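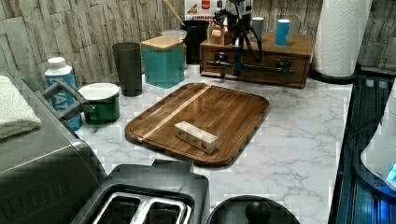
Serving tray on the counter, small white box on top.

Posted in: Datasets / Manipulation / Kitchen

Zoritz Counter is the kitchen part of our multi-view work at Cilten, and we're really happy to get it out! The question is simple: how much does a policy gain when it sees a cluttered counter from several viewpoints? Quite a lot – success on held-out layouts went from 12 to 33 trials once we added the wrist view.

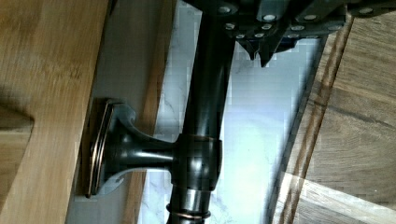

The gain is biggest in the last stretch before contact, where the wide views lose the fingertips (we love this result). Training code lives in the Dabbas repo, and the defaults there match ours.

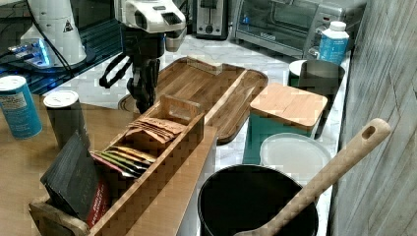 Arm over the left end of the tray, tea box in front.

Each episode folder holds synced video, joint states and a plain-text task label. Wide views are compressed fairly hard, so expect blocky patches on wood and marble. Load them with:

dabbas load zoritz-counter --views all

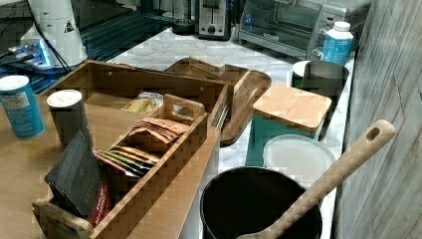
Please keep the layout split as it is when you report numbers – shuffling episodes leaks layouts into the test set. Version 2 fixes the gripper timestamps. The Fenitwood baseline still needs version 3 of the loader.

Last updated Dec 31, 2020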